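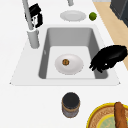 Is it really so bad, one reader wrote to us, to let a few crumbs and a bit of bacon grease go down the drain when you're on septic, if the water's good and hot? It is the question we get more than any other, so it seems only fair to let it go first.

Home Pumping Repairs Questions Contact

Living With a Septic Tank: Your Questions

A few crumbs won't hurt a thing. Please don't lie awake over toast. Grease is another matter, and hot water only helps it travel a little farther before it cools and sets, usually in the one stretch of pipe that's hardest to get to. What makes it past the pipe floats in the tank as part of the scum layer, and that layer gets thicker every month until it's pumped off. Wipe your pans with a paper towel, or keep an old coffee can by the stove the way your grandmother probably did.

We just bought a house on Skekadum Lake and we've never had septic before. Where do we even start?

Welcome! Start by finding out where the tank is. That sounds silly until you're standing in the yard in the snow with a guest bathroom backing up. The county keeps drawings for most of the newer places, and the seller may have one in a kitchen drawer. If you can't turn one up, go down to the basement and see which way the main pipe leaves the house, then walk out in that direction and look for a lid, or a patch of grass that greens up early. Once you've found it, measure from two corners of the house, write it down, and tape the paper inside a cabinet door. The next owners will bless you for it.

How often should it be pumped?

It depends on the size of the tank and how many people are using it. A couple in a house with a good-sized tank can go several years. A family with teenagers can't go as long, and a rental that sleeps 16 in July needs looking at every year no matter what the listing manager tells you. We measure the layers every time we open a lid, and we'll tell you plainly if you could have waited. We have sent people home to wait another year more times than our bookkeeping would like.

Our cabins share one big tank. Who looks after it?

Most of the shared systems out on Yurchenko Road are 3000 gallons, and the agreement filed with your deed should say who pays and who makes the call. Do read it. Some of those agreements are two pages long and perfectly clear, and some of them were typed up by a developer in a hurry and say next to nothing about who does what. If yours is the second kind, get the neighbors together over coffee and settle it before something goes wrong, while everybody is still friendly.

Can I have a garbage disposal?

You can, and we won't scold, but you'll pump more often. Ground-up food breaks down slowly and a good part of it just settles on the bottom. If you love your disposal, use it for what slips by when you rinse, and scrape the plates into the trash or the compost first. Coffee grounds and eggshells should never go down at all. They settle out like gravel.

What about the packets and powders you flush once a month?

People have sworn by them to us with real feeling, and we don't like to argue with a customer on her own porch. But a working tank already has all the bacteria it needs, brought in fresh every day by you and yours. We've never seen a packet save anyone a pumping. Spend the money on a good effluent filter and rinse it when we come by.

Is bleach all right?

Ordinary amounts, yes. A load of whites, a scrub of the toilet, fine. Please don't pour a whole jug down the tub, and please don't do five loads of laundry in one day either — the tank needs quiet time for things to settle, and a flood of water pushes solids out toward the drain field, where they do expensive harm. Spread the wash through the week if you can.

What can I plant over the drain field?

Grass. Wildflowers with shallow roots are fine too, and very pretty up on the Fatside slope where a few folks have tried it. No willows, no maples, and no raised vegetable beds, please. Don't park on it, not even for a wedding.

When is the best time of year to call?

September, if you can manage it. The summer crowd has gone, the ground is still soft, and the truck can get down the lake lanes without taking anyone's gravel with it. Killier runs two trucks in the fall and we start filling up early, so call ahead.

Page last looked over Mon 17 August

Filed under: Septic & Drains, Lake Homes, Ask Us Anything

3 comments

The part about measuring from the corners — yes, please do this! We dug up half a bed of hostas before we hit the lid, and it was on the other side of the walk.

Does the laundry rule count for a high-efficiency washer too? Ours hardly uses any water.

Reply from Killier: It counts a good deal less. A couple of loads a day in one of those is nothing to fret over.

Seventeen years on the same system up at Fatside, never used a packet, pumped when we were told to. No trouble yet.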